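July 2026
By Damián Magaña

The kitchen counter will be the last thing they tidy

My sister-in-law keeps a kitchen in Irkesdale that I would happily enter into any competition for robots. I don't mean that unkindly, because I love that kitchen, and I have eaten very well in it. But on the last evening I was there I went to put down a cup of tea and had to move a hammer, two seed packets, a jar with one olive in it and a school letter from November before there was room for the saucer. I did this without thinking, while talking about something else entirely, and it was only on the way home that it struck me how much I had just done.

People ask me (I spent 13 years fitting machinery at Gullero, so I suppose I have only myself to blame) when they will be able to buy something that clears up after supper. They have usually seen a film of one folding a towel. And I always find myself giving the same slightly disappointing answer, that the arm has been good enough for ages and it's the counter that's the trouble.

On the shop floor at Gullero we had a machine that put lids on tins, and in one shift it would do 2388 of them and never grumble. But oh, how we looked after it! Every tin came down the same rail, facing the same way, and if a new supplier sent lids a hair thicker than the old ones we lost a morning. We had tidied the whole world up for that machine before we ever switched it on, and I think we've all rather forgotten that part when we talk about bringing its cousins home.

A good deal of the practising is now done in simulation, in made-up rooms, and I'm glad to see that the made-up rooms are getting messier. A Franka arm over a marble counter with a bottle, a vase and a hammer on it is much closer to my sister-in-law's life than a row of tins ever was. 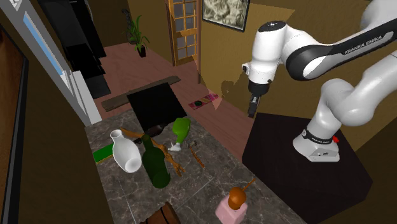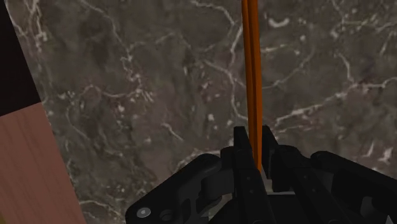
Now, holding on to something is a real achievement and I won't hear it mocked. A thin thing is a pig to pick up, as anybody knows who has chased a knitting needle across a table. But clearing up asks for so much more than holding. Does the hammer live in here, or did someone leave it out for a job that's half finished? Is that stick rubbish, or did a child bring it home from the woods and give it a name? You can be ever so gentle with a vase and still put it in the wrong cupboard, and in my family you would hear about it until Christmas.

I had a long and very friendly argument about this with a young engineer at a trade day in Sondesholm. Her view was that the machine can simply ask. Well, perhaps it can, and I'd be delighted, but I have raised two teenagers who simply asked, and by the fourth question I had generally emptied the dishwasher myself.

So my answer is not yet, though I'd say it more cheerfully than I would have when I retired. I expect we'll see them first in the dull, decent jobs where somebody has already decided where everything goes: stacking trays, sorting clean cutlery, fetching and carrying in a care home laundry. I'd welcome every one of those. My mother could have done with a steady pair of fingers to pass her the things she dropped, and she wouldn't have minded in the least if it took its time.

As for Irkesdale, I have offered to put up a shelf. The hammer, I'm told, is already out.

Recent columns
In praise of the slow kettle
What I learned from 391 mismatched screws
A week without the car in Xolalpa
Why I still mend my own toaster

Contact the editor | © 2026 | Back to top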